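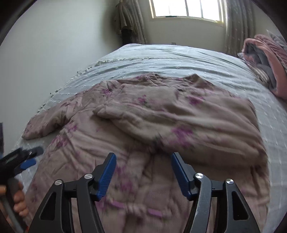
薄手の綿の長袖は、冬のあいだ圧縮袋に入れたままでも大丈夫ですか。
綿なら生地そのものは傷みませんが、折り目が強く残るので、うちでは圧縮せずに箱にしまっています。

件名: Re: [衣類の手入れML] 冬のあいだの綿物のしまい方

バウエンさん、みなさん

リヤナゲです。上の二行は、先週個別にいただいた質問と私の返事です。同じことを気にしている方がほかにもいるようなので、こちらにも載せておきます。続けて、バウエンさんの投稿にお答えします。

Idris Bowen さんは書きました:
> 12月に夏物と合い物をまとめて片づけました。プリント柄の綿の服が
> 10枚あり、そのうち2枚は襟の内側が黄ばんでいます。しまう前に洗った
> ときには何も見えませんでした。
>
> 質問は次のとおりです。
> ・黄ばみは今から落とせるでしょうか。柄の色が抜けるのが心配です。
> ・防虫剤は綿だけの箱にも必要でしょうか。
> ・箱は押し入れの上の段と下の段のどちらがいいでしょうか。
>
> 以前ギャップさんが、のりを使った服は別にすると書いていたと思い
> ますが、過去の投稿を探しても見つかりませんでした。
>
> バウエン

まず黄ばみについて。洗ったときに残った皮脂が、時間がたって変色したものだと思います。酸素系の粉末漂白剤を40度くらいの湯に溶かし、襟だけを30分つけてから普通に洗ってください。塩素系は柄の色が抜けるので使いません。酸素系でも製品によって使えない染料や金属のボタンがありますから、先に洗濯表示と漂白剤の袋の裏を読み、裾の縫い代の裏で試してください。溶かした液を少しつけて5分置き、白い布で押さえて色が移るようならやめておきます。紫や赤の系統の柄は、私の経験では移りやすいほうです。

一度で落ちなくても、時間を延ばすより、日を改めてもう一度やるほうが生地にはいいです。私は2回で落ちなければあきらめて、部屋着にしています。

次に防虫剤。綿だけで、きれいに洗ってあるなら、なくてもかまいません。ただ、食べこぼしの跡が残っていると綿でも食われることがあります。ウールと同じ箱に入れるなら必要です。使うときは種類を混ぜないでください。以前、ナフタリンの残っている箱にパラジクロルベンゼンを足してしまい、溶けたものが染みになったことがあります。前に何を入れたか分からない箱は、中身を出して一日ふたを開けておきます。

箱の置き場所は上の段をおすすめします。湿気は下にたまります。下の段しか空いていないなら、すのこを敷き、壁から少し離してください。それと、箱には詰めすぎないことです。うちの箱は8枚でちょうどよく、それ以上入れると下のほうの服に折り目がつきます。折り目の上に柄があると、そこだけ色が薄くなって見えることがあるので、柄物は上に置くか、身頃にタオルをはさんでゆるくたたみます。

のりの件は、たしかに Haf Gape さんの投稿でした。手元に残っていたので要点だけ写します。

> のりづけした服は虫もかびもつきやすいので、しまう前に水だけで一度
> 洗い、のりを落とします。アイロンは出したときにかければよいので、
> しまう前にはかけません。スプレーのりも同じです。
> ギャップ

私も同じようにしています。アイロンをかけてからしまう場合は、熱と湯気が抜けるまで広げておいてください。ハンガーにかける場所がなければベッドの上でもかまいません。私は夕方にかけて、翌朝たたんでいます。

柔軟剤については意見が分かれるところで、Jahangir Fakir さんはしまう前の最後の洗濯では使わないそうです。私は気にせず使っていますが、翌年出したときににおいが変わっていたことは一度ありました。どなたか比べてみた方がいれば教えてください。

もう一点、昨年の投稿で私は「乾燥剤は一年もつ」と書きましたが、梅雨をまたぐともちません。訂正します。半年で取り替えてください。シリカゲルなら、色の変わる粒が入ったものが見分けやすいです。

バウエンさん、黄ばみのほうはどうなったか、またお知らせください。洗剤の名前も書いていただけると参考になります。

チャミンダ・リヤナゲ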